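How Colour Gets Onto Paper

Most printed things you touch in a day, such as a cereal box, a bus ticket or a comic, are made with four inks. The inks are cyan (a greenish blue), magenta (a purplish pink), yellow and black. Printers call this set CMYK. The K stands for "key", an old printing word for the plate that carries the darkest detail.

Four inks sounds like too few. A comic may show orange hair, brown boots and a pale green sky, and none of those colours is in the list. The press has no pot of orange. It makes orange by printing two inks in the same place.

Ink and light

White paper sends back nearly all the light that falls on it. Daylight is a mixture of all the colours of the rainbow, so the paper looks white. Ink takes some of that light away. Yellow ink soaks up blue light and lets red and green light bounce back to your eye. Red and green light together look yellow.

Cyan ink soaks up red light. If cyan is printed on top of yellow, the blue light and the red light are both removed. Mostly green light is left, so you see green. Magenta ink soaks up green light. Magenta on yellow leaves red. Cyan on magenta leaves a dark blue.

In theory, all three together should make black. In practice they make a muddy brown, as real inks do not soak up light perfectly. Black ink is added to fix this, and it also costs less than using three inks at once.

Dots

A press cannot print a paler ink. At any spot on the paper there is either ink or no ink. To make a pale colour, the press prints very small dots with white paper showing between them. From reading distance your eye blends the dots and the paper together. Large dots give a strong colour and small dots give a weak one. This method is called halftone.

The dots are laid out in rows. A good magazine may have roughly 150 rows to the inch. Newspapers use fewer, as their paper is rougher and the ink spreads. Look at a newspaper photograph through a magnifying glass that makes things 8 times bigger and the dots should be easy to find.

Each ink has its rows turned to a different angle. If all four sets of rows lay nearly the same way, they would clash and make a wavy pattern called moiré (say "mwah-ray"). You can make a moiré yourself by laying one piece of net curtain over another and turning it slowly.

Plates and sheets

Before printing, a computer splits the picture into four parts, one for each ink. Each part is put onto a thin metal plate. In the most common method, called offset printing, the plate passes its ink to a rubber sheet wrapped round a roller, and the rubber presses the ink onto the paper. Rubber is soft, so it can follow small bumps in the paper.

The four plates must line up closely. If one slips, you will see a coloured fringe along the edges of shapes. This is called poor registration. Small crosses are printed in the waste edge of the sheet so that the person running the press can check it.

Small things are printed many at a time. A sheet of 20 cards goes through the press as one piece, and a machine cuts it up afterwards. For stiff cards, the paper often weighs 300 grams for every square metre. Ordinary copier paper weighs 80. 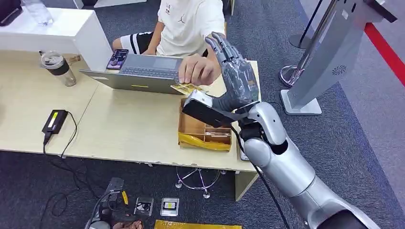 Aravind Sastry
Science writer, Young Readers' pages

Yellow is the hardest of the four inks to see on white paper, and dark markings on a yellow card are among the easiest things to read. Both facts have the same cause. Yellow sends back nearly as much light as white does, so yellow on white has little contrast and black on yellow has a lot.

Screens work the other way round. A phone or laptop screen starts dark and adds red, green and blue light. Purple on a screen is red light and blue light shining side by side from tiny strips. Some bright screen colours cannot be made with four inks at all, and they look duller when printed.

Try it

You will need a magnifying glass, a printed leaflet and a cereal box. Find a patch of orange on the leaflet and look for yellow and magenta dots. Then look at the fold-in flaps of the box. Many boxes have a row of small coloured squares or circles there, one for each ink used. If there are more than four, the extra ones are special inks mixed in a pot beforehand — often the main colour of the brand.

Words to know

Halftone: a picture made of small dots.
Registration: how well the inks line up.
Moiré: a wavy pattern made when two sets of rows clash.
Offset: printing by way of a rubber sheet.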